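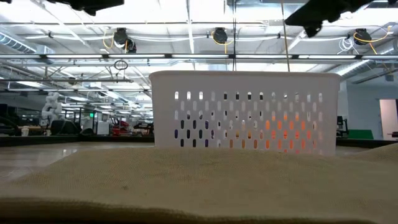
rpascual
Which gripper drops fewer parts on bin picking, the Hirano parallel jaw or the Prakley two-finger adaptive?

acheema
The Prakley, by 19 drops to 166 over 1,000 picks each. Same arm, same controller, closing force at default on both.

dhanial_user
Default force isn't a fair test. The Hirano ships set low. Raise it and rerun before you rank them.

acheema
Raised it in January. Drops went down, but it crushed the thin-walled parts. I left those runs out.

rpascual
Were the finger pads stock?

acheema
Stock on the Prakley. Erkuvari silicone on the Hirano.

dhanial_user
Then you compared pads as much as grippers. Put the same silicone on both.

acheema
The Prakley tips don't take it without an adapter. Full log is 3,503 rows with the pad trials included, I can send the CSV.

rpascual
Please do. I only need the grip width and motor current columns.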